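Local Government Basics, Session 7 Notes
How a city budget gets amended in the middle of the year

Hi all. I promised to write up what I said in class, plus the parts I skipped when we ran out of time. Read this before you start the Hurham packet, and bring the packet with you next time (the paper copy, please, we'll be marking it up).

Where we left off: the council adopts a budget once a year. In Hurham the fiscal year starts in July, so the big vote happens in June, and most people stop paying attention right after that. I used to stop too! But the budget that gets adopted in June is never quite the budget that gets spent. Pipes burst, grants come in late, a department head leaves and the job sits open for months. Every one of those moves money around, and state law and the city charter both have things to say about who is allowed to move it.

Transfers inside a department

These are the small ones. The parks director has money left in the mowing line and wants it in the tree line. In Hurham the city manager can sign off on that alone, as long as the department's total stays the same. The council sees it later in a monthly report, usually as one row in a long table. You'll find the table in the back of your packet. I'd love for you to read the whole thing, but I know you, so at least read the streets section.

Transfers between departments

Now it gets more interesting. Once money crosses from one department to another, the manager needs a council vote. It can go on the consent agenda, meaning it gets lumped together with the minutes and a dozen other routine items and passed in one motion. Any single member can pull an item off consent and ask for a separate discussion. Remember that phrase, "pull it from consent," because you'll hear it in the recording and it goes by fast.

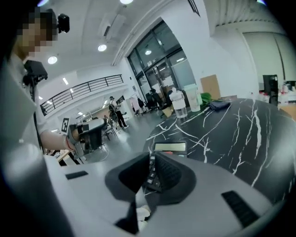
Supplemental appropriations are the third kind, and the one I most want you to understand. A transfer moves money the council has already approved. A supplemental adds money on top, so the total goes up, and the council has to say where the new dollars come from: a grant, extra sales tax, or the reserve fund. You won't need anything fancier to follow one than a little hand-held thing with a pale screen and a column of gray buttons down the side. Our case is the Sterkari Avenue sidewalk item. The neighborhood asked for curb ramps, the original budget had $300 set aside for "minor repairs" (yes, three hundred dollars, I read it twice), and the first stage came in at $3,225. Subtract one from the other and you have the size of the supplemental, $2,925. Do that before you read the staff memo, then see whether the memo agrees with you.

It's a tiny amount for a city, I know. I picked it on purpose, because the steps are the same ones you'd follow for a fire truck, and you can hold all the numbers in your head.

The steps, in Hurham's order:

1. Staff writes a memo naming the need, the amount and the source.
2. The city attorney drafts an ordinance. A resolution won't do for this one under the Hurham charter.
3. First reading. The title is read aloud and there's usually very little talk.
4. Notice of a public hearing is published.
5. Public hearing and second reading, then the vote.

Some of you asked about emergencies. The charter lets the council skip the first reading if enough members agree that waiting would do harm, and the reason has to be written into the ordinance itself. Look at how the Eze Creek culvert was handled (tab 4) and compare it with Sterkari Avenue. One used the shortcut and one didn't. I have my own opinion about whether the culvert really qualified, and I'm keeping it to myself until I've heard yours.

A word on the hearing. In the recording, some 200 people had signed the petition and seven of them got up to speak. Listen to what they talk about. Hardly any of it is the dollar amount! They talk about strollers, the bus stop by the Kurken building, how long they've been asking. Then listen to what the council members say back, which is nearly all about the reserve fund. I find that gap fascinating and we're going to spend real time on it.

For next session

Read tabs 3 and 4 in the packet. Watch the hearing up to the vote, and skip the zoning item unless you're a glutton for punishment.

Write one page, no more, on this: should the Sterkari Avenue money have come out of reserves, or should streets have found it in their own budget? Pick a side. If your answer is "it depends," tell me on what.

Office hours are at 4 p.m. as usual, same room. Come with the packet open to whatever page is bugging you.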